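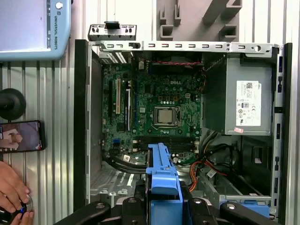
Placa base Dell con la caja abierta

Inicio > Cocina > Salsas > Salsa de queso para gratinar

Con estas cantidades salen raciones para 4 personas. La salsa aguanta dos días en la nevera, tapada con film tocando la superficie.

Ingredientes: 400 ml de leche entera, 30 g de mantequilla, 30 g de harina, 81 g de queso curado rallado, sal, pimienta blanca y nuez moscada.

1. Funde la mantequilla a fuego bajo y añade la harina de golpe. Remueve dos minutos, sin que tome color.
2. Vierte la leche templada en tres veces - con varillas, no con cuchara - y espera a que espese antes de echar más.
3. Cuece a fuego suave hasta completar 17 minutos.
4. Retira del fuego, incorpora el queso y sazona al final.

Si queda espesa, aclárala con un chorrito de leche.
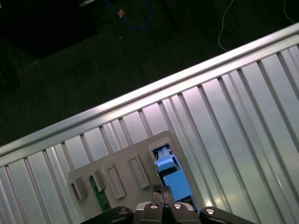

Jean McIver comenta que ella la hace con la leche fría de la nevera y tampoco le salen grumos, pero que tarda bastante más en espesar.

Para gratinar, cubre la verdura o la pasta ya escurrida y hornea a 220 grados hasta que se dore.

Recetas relacionadas
Coliflor al horno Lustero
Canelones de espinacas
Patatas Sosley con cebolla

Contacto | © Cocina Mutano | Volver arriba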